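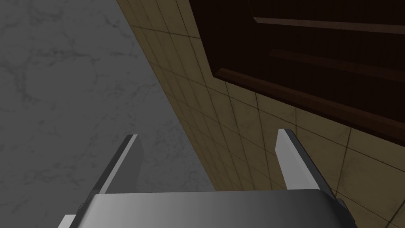

**Team is moving from hands-on kitchen work to reviewing robot runs, how do I keep this from going sour?**

*Posted by mopandbucket_lead, 17 October 2022*

Hi all, long-time reader, first time asking. I run a crew of 11 at Pellbridge. We reset furnished rental kitchens between stays: put away, wipe down, check the cabinets, restock, out the door. Management signed on with an outfit called Serkholm to have gripper arms take over the putting away and the cabinet checks at our Skavcombe building, starting in January.

What's happening already is that two of my people have been pulled off the floor to sit at a screen and go through simulated runs. They mark where the gripper went in at a bad angle, where it got too close to a cabinet door, where it stopped for no reason anyone can work out. They're good at it! They know kitchens. But the job has changed completely and their pay and titles haven't, and the rest of the crew is watching that and drawing conclusions.

Things I'm hearing on the floor:

- "They're training the thing that gets us laid off."
- "Why do those two get to sit down all day?"
- "I don't want to sit down all day, please don't pick me."

My manager's line is that the headcount stays the same. I believe she believes it, but I haven't seen it in writing. Has anyone been through this as a crew lead, not as the person selling it? What did you do in the first few weeks that you'd do again?

---

**dishpit_to_dayshift**

I was a lead at a commissary kitchen when they automated the tray line, so not the same work but close. Over 21 months I made pretty much every mistake there is, so let me save you a few.

Get the headcount promise in writing and get the end date on it. Ours was "no layoffs due to automation," which sounded great, and then people who left weren't replaced and the crew shrank anyway. Ask your manager straight out what happens when someone quits.

Then rotate the screen work. I left the same people on it because they were fast, and by spring they were a separate little department that ate lunch at a different time. The folks still on the floor stopped telling them anything, so the reviewers lost touch with what was going wrong in the real kitchens. Half days worked a lot better for us than whole weeks, partly for people's eyes. Dark cabinet interiors on a monitor will wear you out faster than any mop.

Let people opt out, too. I had a woman who was the best hand on the line and hated every minute at the desk. Forcing her onto it got us bad reviews of the runs and a resignation.

And the pay thing, don't wait. If they're judging runs and writing up faults, that's a skilled job and it should have a title. I asked late and was told the budget was already set. Go this week, bring a list of what they do all day, in plain words.

---

**Sivakumar_Facilities_Desk**

We have similar arms in one of our buildings. It's fine. People get used to it. Just make sure someone knows where the stop button is and post the vendor's number by the door.

---

**shelfliner**

The answer above me is kind of breezy, but the stop button part is right, and I'd add that every single person on the crew should have pressed it once before the first live day, including whoever's on weekends.

I come at this from the other chair. I cleaned for years and then became one of the reviewers, and I liked it more than I thought I would (my knees sure did). What made me mad was sending in notes and never hearing back. I'd write "fingers are open too wide for this shelf" or "approach this door from lower down" and it just went off somewhere. Once we got a short call with the vendor every week, where they had to tell us what they'd done with each note, the whole mood changed. So ask Serkholm for that before January, while they still want to be nice to you!

Also, show the rest of the crew some runs. Put them on the break room TV. Ours had pictured something way slicker and scarier than what we were looking at, and once they'd watched a gripper hang around in front of a shelf they had plenty of opinions, a lot of them useful.
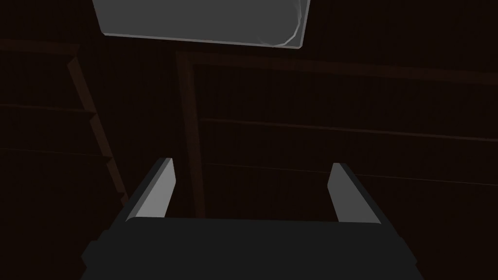 **mopandbucket_lead**

Who should have the last word when a reviewer says a run is bad and the vendor says it's fine?

**shelfliner**

Your reviewer, for anything about the kitchen itself. The vendor can decide how to fix it, but the call on whether it's acceptable stays with your crew, and I'd get that into the agreement along with the headcount stuff.

**mopandbucket_lead**

Thank you, this helps a ton. I've got time with my manager tomorrow and I'm bringing the list of what the reviewers do. Rotation I can start on my own. I'll ask for the weekly call too and post back with what she says about people who quit.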